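Chapter 4
Standards: why things fit together

I grew up in Driltstead, where the hardware shop kept 43 drawers of screws and I was sent to fetch the right one. I never could. Two screws would look the same in my hand, and then one would go into my dad's gate hinge and the other would jam after a single turn.

That was my first lesson in economics, though I only saw it years later. When makers agree on a size, everybody downstream saves time. When they don't, somebody (usually me) walks back to the shop.
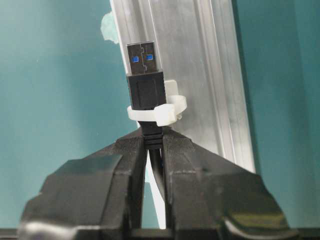
So in this chapter we'll ask who gets to decide. Sometimes a government does it. Sometimes one firm grows so big that its rivals give in and copy it — we'll meet Folex, which sold its own odd thread to 400 workshops before anyone complained.
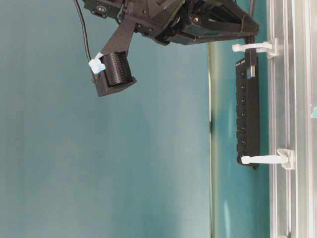
Switching costs come next, and I'd like you to take them slowly. If you own a drawer full of Folex bolts, a better bolt from Makhubela isn't much use to you until you've replaced the nuts as well. Have a go at Exercise 2 before reading on, and keep your answer, as we'll need it in section 4.2.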